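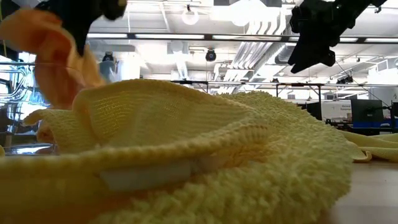 Why does the Ruvcombe planner send short chunks of motion?
Cloth moves while it is being handled, so a long plan soon goes stale. Each chunk is 30 steps, and the planner looks again after 11 of them.

Session 3 covers grasp choice. Read the wrist view first, then the fixed view.

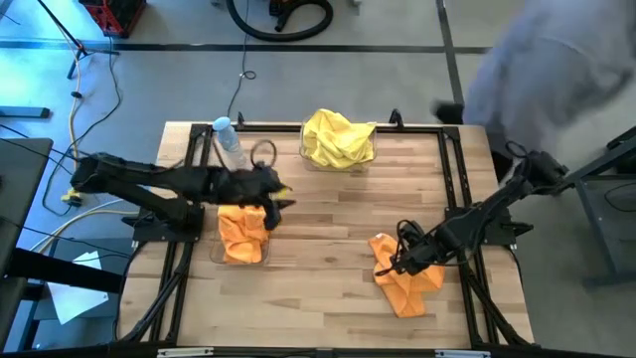 What happens if both arms want the same space?
The left arm keeps priority and the right one waits at its last safe pose.

Set the log level to 1020 before the lab. 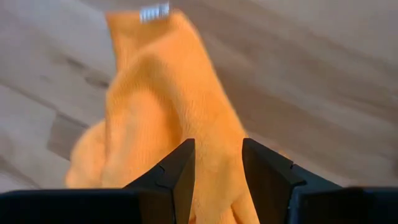 Nilsuwan asked whether a fold edge makes a better grasp point than a corner. Try both and log the score.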